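# Küchensimulation in der Robotik-AG: wie bewertet ihr die Hängeschränke?

**ackerwinde**

Hallo zusammen, ich lese hier schon eine ganze Weile mit und habe mich nun endlich angemeldet, weil wir in unserer Robotik-AG (Klassen 9 bis 12, eine bunte und sehr liebe Truppe) an einer Stelle nicht weiterkommen. Wir machen bei der Clasier-Aufgabe mit, also Küche in der Simulation, ein Arm, kleine Gegenstände, und am Ende zählt, wie viele Durchgänge sauber abgeschlossen sind. Abgabe war für den Dezember gedacht, wir durften zum Glück verlängern. Unsere Steuerung läuft über Caton, das ist auf den alten Schulrechnern gemütlich, aber es läuft.

Der Streitpunkt in der Gruppe ist der Oberschrank.
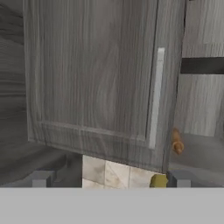 Die eine Hälfte möchte die Tür als eigene Teilaufgabe werten, die andere findet, dass nur zählt, wo der Gegenstand am Ende liegt. Ich habe beide Seiten eine ganze Doppelstunde lang diskutieren lassen (90 Minuten, und es war wirklich schön zu sehen, wie ernst sie das nehmen!), bin aber selbst kein bisschen klüger geworden. Wie haltet ihr das?

**Lötzinn_und_Tee**

Willkommen, ackerwinde! Bei uns an der Schule bekommt die Tür eigene Punkte, und ich würde das jederzeit wieder so machen. Gerade die Jüngeren brauchen zwischendurch etwas, das sie abhaken können. Wir lassen jede Gruppe 30 Durchgänge fahren und führen zwei Spalten, eine für die Tür und eine für den Gegenstand. Wenn die erste Spalte voll ist und die zweite leer, weiß man wenigstens, wo man suchen muss.

**quergeschraubt**

Da muss ich freundlich widersprechen. Wir hatten das ein Jahr lang so, und am Ende haben alle nur noch an der Tür gefeilt, weil es da sichere Punkte gab. Der Gegenstand war dann irgendwie das Problem von später. Seit wir nur das Endergebnis werten, sind die Kurven hässlicher und die Gespräche besser.
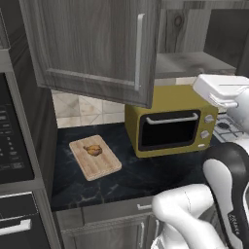 Ein zweiter Punkt, über den bei uns erst gar niemand nachgedacht hat, ist die Startstellung des Arms. Wir haben ihn anfangs immer aus derselben Haltung losgeschickt, und natürlich lief das wunderbar, bis wir die Haltung ein wenig verändert haben, und dann ging kaum noch etwas. Lasst die Schüler also ruhig einmal eine Skizze von der Seite machen, in der alles steht, was im Weg sein kann. Der gelbe Toaster-Ofen steht rechts neben dem Schneidebrett und ein Stück weit unter dem Oberschrank, daneben kommt gleich das Kochfeld, und der Arm braucht ja selbst auch ordentlich Platz. Auf dem Papier sieht man das viel schneller als in den Zahlen.

**ackerwinde**

Vielen Dank euch beiden, das hilft schon sehr! Die Skizze machen wir nächste Woche gleich als Erstes. Beim Ablageboard unter den Schränken haben wir übrigens auch schon geübt, da ist die Gruppe mit den Zehntklässlerinnen am weitesten, und die haben sich in den Kopf gesetzt, dort ganz ohne Zwischenstopp hinaufzufahren. Ich lasse sie machen.
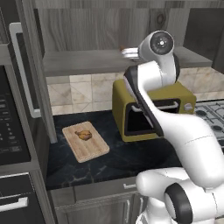 Noch eine Frage, die mir gerade meine Schüler über die Schulter diktieren: Muss man bei Clasier für jede Teilaufgabe ein eigenes Modell trainieren?

**Lötzinn_und_Tee**

Ein gemeinsames reicht völlig, solange ihr die Aufgabe als Text mitgebt und die Beispiele einigermaßen gleichmäßig verteilt sind. Wir hatten zuerst 2 getrennte Modelle und haben sie nach den Herbstferien zusammengelegt. Das Training dauerte länger, dafür mussten wir uns nur noch um eine Sache kümmern, und das ist in einer AG mit 26 Leuten Gold wert.

**dachs.im.keller**

Ich klinke mich mal ein, weil mir in der Diskussion die Kameras fehlen. Ob ihr die Tür extra wertet, ist meiner Meinung nach zweitrangig, wenn das Modell sie gar nicht richtig zu sehen bekommt. Schaut euch mit den Schülern einmal in Ruhe nur die Greiferansicht an, Bild für Bild, auch wenn es ein bisschen zäh ist.

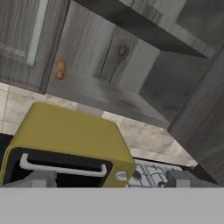
Unsere AG hat sich anfangs komplett auf die Greiferkamera verlassen und ist damit ordentlich auf die Nase gefallen. Wir mussten die Auswertung in Dumlao noch einmal von vorn aufsetzen und haben danach die Außenansicht dazugenommen. Wenn der Greifer so steil nach oben schaut, hat man viel Schrankunterseite und Fliesen, und vom Kochfeld bleibt nur ein Stück über der grauen Fläche des Greifers. Ein Mensch findet sich da zurecht, unser kleines Netz tat es nicht. Mit beiden Ansichten zusammen wurde es deutlich ruhiger.

**quergeschraubt**

@dachs.im.keller Bei der Außenansicht bin ich dabei, bei »zweitrangig« nicht. Was gewertet wird, bestimmt doch, woran die Kinder arbeiten! Habt ihr für die zweite Ansicht eigentlich das Vendivum-Plugin genommen oder selbst etwas gebaut?

**dachs.im.keller**

Selbst gebaut, und es sieht auch so aus. Ich räume den Code am Wochenende auf und stelle ihn dann hier in den Thread.

**ackerwinde**

Oh, das wäre großartig! Wir probieren jetzt erst einmal beide Wertungen nebeneinander, eine Gruppe mit Türpunkten und eine ohne, und ich schreibe hier wieder rein, sobald die ersten Tabellen fertig sind.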